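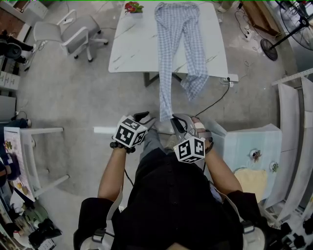
A shirt gets thrown out when other people would notice it, one reply from Bellport ran, and pajamas only get thrown out when you notice it yourself, and by then you are fond of them. We have come back to that remark many times while writing this section, and it will do nicely as a way in.

Figure 6. Plaid pajama pants, light blue and white, on a marble-patterned table.

17 April 2020
By the Mevton Study Group on Household Clothing
Posted in: Home Life / Clothing and Care / Working Papers

4.3 Nightwear and the long wait at the back of the drawer

The 177 households that kept a clothing diary for us entered 3,036 garments between them, and we had expected the coats to be the old-timers. Coats cost a good deal, after all, and people look after them. What we found was that nightwear held its own against coats in every part of the sample, and in the Bellport homes it was kept longest of all (the oldest piece in the diaries, a flannel nightshirt, had been in use for 22 years and had been handed down once along the way).

Part of this is plain wear and tear. Pajamas are sat in and slept in, but they are seldom rained on, snagged on a fence or scrubbed hard at the collar. The waistband tends to go first, then the seat, and a good many diary keepers told us they had put new elastic into a pair at least once. Mending of this sort came up far more often for sleepwear than for trousers worn outdoors, even in homes where hardly anything else was mended. A crooked seam does not matter much at bedtime – or so a number of people wrote, in nearly those words.

The other part has to do with how a garment comes to be nightwear in the first place. We had asked people to mark each item with the use it was bought for, and it soon became clear that our form was too tidy for real drawers. Old T-shirts had drifted into the pajama pile without anyone quite deciding it. Bought sets had been split up, the top gone to the rag bag and the bottoms still going strong. In the Tromel diaries, which were filled in during November, the same pair of pants might be written down as sleepwear on one page and as "house clothes" on the next, and we chose to leave both entries as they stood.

Folding and storing deserve a word too. Most homes kept nightwear folded lengthwise and stacked, while six kept it on a hook behind the bedroom door. The hook homes washed theirs less often, though we would not want to lean on so small a group. We return to washing in Section 4.4, together with the Sala diaries, where a shared laundry room changes the weekly routine a good deal.

Search this site Enter keyword Go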